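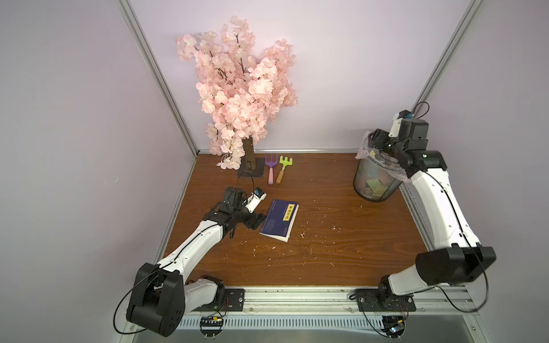
Mesa de madera: el libro, el árbol en maceta y la papelera de rejilla negra.

Noviembre, después de comer

Sigo con el adhesivo Clollora. El folleto de Predis dice «reversible, neutro y flexible de por vida», y de las tres cosas la única que he podido comprobar a medias es la primera. Lo de neutro depende de qué lápiz de pH uses y de cuánta agua le pongas al papel. Lo de por vida, ya me dirán la vida de quién.

Material: tiras de papel de algodón y de papel de periódico viejo, pegadas a tela de lomo con Clollora y, al lado, las mismas con engrudo de trigo del nuestro, hecho por la mañana. Prensa toda la noche. 27 tiras en total, porque se me acabó la tela buena y la que queda en el cajón tiene otro apresto. No mezclar.

Despegado con compresa húmeda. El engrudo cede como siempre, sin sorpresa. El Clollora cede también, pero deja un velo brillante en el periódico que se ve con luz rasante y que no sale con hisopo. En el papel de algodón no lo veo. Eun-seong dice que en el algodón también está y que lo que pasa es que no lo sé mirar. Puede ser. Volver a mirar por la mañana con la ventana del patio, que la lámpara nueva engaña.

Prueba de plegado a mano, o sea, mala. Casi 50 pliegues antes de que la primera tira de Clollora blanquee por la arista. El comercial hablaba de «miles». Le pregunté con qué máquina, con qué gramaje y a qué humedad, y me mandó otra vez el folleto, esta vez en color. Ojo, que tampoco el engrudo hizo gran papel: más rígido, cruje. No quiero que parezca que voy a favor de lo viejo por costumbre. Si algo pega mejor y se quita mejor, lo compro yo misma.

La curva de envejecimiento acelerado del folleto (p. 2) no tiene unidades en el eje vertical. Ni una. Debajo pone «resistencia proyectada hasta 2028», y yo no encajo libros para que aguanten hasta 2028, los encajo para no volver a verlos. Además, proyectada a partir de qué. Sun-ja cree que los datos son de un lote anterior, de cuando el producto se llamaba Grolla y venía en cubo. Si la fórmula ha cambiado, la curva no vale para este bote; si no ha cambiado, a qué viene el nombre nuevo y el precio nuevo. Preguntar por escrito, por teléfono no contestan nada que se pueda citar.

Cosas que pueden haberme estropeado la prueba, para que no me las saque otro:
- el periódico venía ya ácido y seguramente encolado con cualquier cosa
- apliqué el Clollora con la brocha ancha, y la ficha pide capa fina sin decir cómo de fina
- el higrómetro del armario y el de la prensa no coinciden, nunca han coincidido
- el engrudo lo hago yo y le tengo cariño

Nota de Sun-ja al margen, copiada porque la hoja suelta se va a perder: «Falta un control sin adhesivo. El brillo puede ser de la compresa.» Tiene razón y me fastidia. Repetir con compresa sola sobre el mismo periódico antes de escribir a nadie.

De momento no lo uso en nada de clientes. El encargo de los devocionarios va con engrudo, y los cajos también. Si Eun-seong quiere probar el Clollora en cuadernos de muestra, adelante, pero con etiqueta dentro de la tapa, que luego aparecen en la estantería y ya no sabemos qué llevan.

Pendiente: pedir retal de la tela buena, misma referencia. Lavar la brocha ancha otra vez, sigue pegajosa. Guardar las tiras despegadas entre secantes en la carpeta gris, sin peso encima.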